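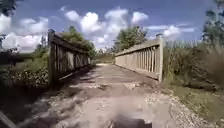
Small footbridges on rural public paths receive far less attention than road bridges, although walkers, farm workers and school pupils may depend on them every day. This report presents the findings of a one-term student project on the upkeep of timber footbridges in the parish of Cilard. The project began with a simple question raised during a planning seminar: how does a small local authority decide which bridge to repair first? Exposure to weather was an early interest of the group. On a narrow bridge with a railing on each side, one railing may stand in full sun and look pale while the side of the other that faces the path lies in shadow and looks darker, and a surveyor who judges timber by colour alone may therefore record two different conditions where the difference is partly one of light. The group decided at an early stage that colour would not be used as a measure of decay.

1. Background

Cilard lies in a shallow valley with many small streams and drainage channels. Its path network was laid out in stages, and the bridges were built by different landowners before responsibility passed to the parish. The parish register lists 51 timber footbridges. For most of these there is no record of the builder or of the type of wood used.

Repairs are paid for from a single yearly budget that also covers gates, signs and the clearing of hedges. Until now, work has been ordered mainly in response to complaints. The parish office told us that this method is cheap to run, but that it favours bridges close to housing, where more people are likely to report a fault.

2. Aims

The project had two aims. The first was to find out whether complaints are a fair guide to the real condition of the bridges. The second was to propose an inspection form that could be completed by a person without engineering training.

3. Method

The group visited 19 bridges in May. These were chosen from the register so that both the village and the outlying farms were covered. Each bridge was inspected by two students working separately, and their forms were compared the same afternoon. Where they disagreed, the bridge was visited again on the following Friday with our supervisor, Tuncay Aydoğan.

The form gave each bridge a mark out of 100. Forty marks were given for the beams and supports, thirty for the deck or walking surface, twenty for the railings and ten for the approach at either end. Softness in the wood was tested by pressing a blunt metal probe into the timber at fixed points. Loose fixings were noted but not tightened.

The group also read 444 entries in the parish complaints book and sorted them by location and by type of fault. Entries which could not be matched to a named path were left out of the comparison.

4. Findings

Complaints proved to be a poor guide to the condition of the beams and supports. Most entries concerned slippery decks, broken slats and muddy approaches, all of which a walker will notice at once. Faults beneath the deck were hardly mentioned. The lowest mark in the survey went to the bridge at Patrício Farm, for which the book held no complaint at all.

Agreement between the two inspectors was good for railings and approaches and weaker for supports. Most differences arose where a bank was steep and one student had been able to see further under the bridge than the other. The probe test was quick, but it was difficult to carry out evenly on timber that had already split along the grain.

At Allix Lane, the deck had been renewed while the older beams were kept. The new boards gave a good first impression, and both inspectors initially marked the beams too high.

5. Limits of the study

The survey took place in dry weather and in one month only. Water levels were low, and no bridge could be observed during a flood. The marking scale was devised by the group and has not been checked against a professional survey.

6. Recommendations

The parish should inspect every bridge on the register once every two years, beginning with those on outlying paths. Inspectors should complete the section on beams and supports before they look at the deck. Complaints should still be collected, as they remain useful for surface faults, but they should be entered on the same form as inspection results.

The form and the full table of marks are held in the Kuvix study room, together with the group's field notes. Copies have been given to the parish office.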